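Vale a pena o kit Jeka de garra manual para gravar demonstrações?

Publicado em julho de 2024 em Robótica e automação – Compras e kits

Boa tarde a todos. Peço desculpa pelo meu português, não é a minha primeira língua e às vezes troco as preposições.

Trabalho numa equipa pequena que quer ensinar a um braço tarefas simples de mesa: pegar um frasco, mudar de lugar um cartão, arrumar cabos. Hoje fazemos a teleoperação com um comando e o resultado é lento e muito cansativo. Estamos a considerar o kit Jeka, vendido pela Trurkstead, que é uma garra de mão com câmara. A pessoa segura o aparelho, faz a tarefa com ele, e a gravação serve depois para treinar o robô.

O orçamento que recebi é de 1000 euros por um par de garras, com o programa de sincronização incluído. A licença para exportar os dados em outro formato paga-se à parte, 286 euros por ano. Para nós é dinheiro importante e o meu chefe quer uma justificação escrita.

As minhas dúvidas são estas. Primeiro, o campo de visão da câmara é suficiente para uma mesa grande, ou é preciso ficar muito perto dos objetos? Segundo, duas pessoas podem gravar na mesma sala sem problema? Terceiro, as pontas gastam-se depressa? No sítio do vendedor só há um vídeo curto com música e não se vê quase nada.

Se alguém comparou com o kit da Ninh, também agradeço. Ele é mais barato, mas não encontro ninguém que o use.

garra_e_cafe

Compra, não te vais arrepender. Nós temos dois pares e funciona tudo. O da Ninh não conheço.

mesa_do_fundo

Bom dia. Eu também escrevo em português como estrangeiro, por isso vamos entender-nos bem.

Uso este tipo de garra desde junho, com um par que comprámos para o nosso laboratório. Não posso dizer que sou especialista, mas já fiz muitas horas com ela na mão e posso responder às três perguntas.

Sobre o campo de visão: a lente é muito aberta, e para mim esta é a melhor parte do produto. De um lugar na ponta da mesa, a câmara apanha a mesa inteira e grande parte da sala. O preço a pagar é a distorção. As linhas direitas ficam curvas, sobretudo nas margens, e os cantos ficam escuros. Para o treino isso não nos incomodou, mas é obrigatório fazer a calibração antes da primeira sessão. O manual fala dela só no fim, num capítulo que parece facultativo. Não é facultativo! Perdemos uma tarde por causa disto. Deixo uma imagem tirada de uma garra, para ver o que realmente se obtém.
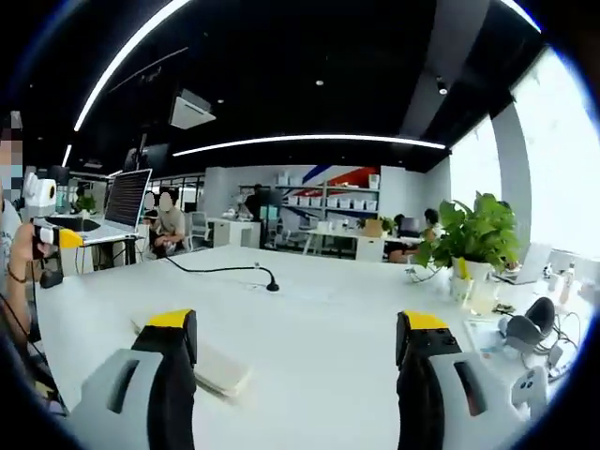
Vista da câmara da garra: os dois dedos com pontas amarelas, a mesa branca e, à esquerda, um colega com outra garra na mão.

Repare que os dedos ficam sempre visíveis em baixo. Isto é útil, porque o modelo precisa de saber onde estão as pontas em relação ao objeto. Repare também que o livro ou papel claro ao pé do dedo esquerdo está desfocado pelo movimento. Quando se mexe a mão com pressa, perdem-se estes detalhes. Eu aconselho movimentos calmos e boa luz. Nós preferimos gravar de dia, perto das janelas, mas com cuidado: os vidros ficam quase brancos na gravação e, se a lente aponta para eles, o resto pode escurecer.

Sobre duas pessoas na mesma sala: sim, é possível. O que nos deu trabalho foi dar nomes diferentes aos aparelhos no programa. De fábrica os dois vinham com o mesmo nome, e as gravações misturavam-se na mesma pasta. Depois de corrigir, não tivemos mais confusão. Prestem atenção aos cabos – o nosso prendeu-se duas vezes na cadeira, e uma destas vezes a gravação parou sem aviso nenhum.

Se há colegas a trabalhar ao fundo, eles vão aparecer nas imagens. Peçam a autorização deles antes e tapem os rostos antes de partilhar qualquer coisa para fora. O programa incluído não faz isto, nós usamos uma ferramenta separada.

Sobre as pontas: trocámos o primeiro par depois de 27 sessões. Não estavam partidas, mas a superfície já escorregava com vidro. As pontas novas chegaram em 8 dias e montam-se com facilidade. Peça um jogo de reserva logo na primeira encomenda, assim paga o transporte só uma vez.

Agora os defeitos. O peso está todo em cima, e depois de meia hora o pulso queixa-se. Objetos muito planos, como um cartão ou uma folha, são difíceis de levantar da mesa, e a pessoa começa a fazer truques com a mão que o robô depois não sabe repetir. Eu deixava estas tarefas para uma segunda fase. Também acho caro pagar a licença de exportação. Se o vosso treino aceita o formato original, não comprem no primeiro ano.

Para a justificação ao chefe, sugiro contar quantas demonstrações boas a equipa faz numa manhã com o comando, e pedir à Trurkstead uma semana de empréstimo para fazer a mesma conta com a garra. A nós emprestaram, com uma caução.

ferro_e_fio

Concordo com quase tudo da resposta anterior, menos a licença. Sem ela não se consegue abrir as gravações no Bevel, e se a vossa equipa já trabalha com ele, vão precisar desde o primeiro dia. Confirmem isto antes de pedir a fatura.

Do kit da Ninh tive um na mão, numa demonstração. É mais leve e cansa menos, mas a câmara vê menos para os lados e era preciso virar o pulso para encontrar os objetos. Para uma mesa pequena talvez chegue. Para uma mesa grande, eu escolhia o Jeka.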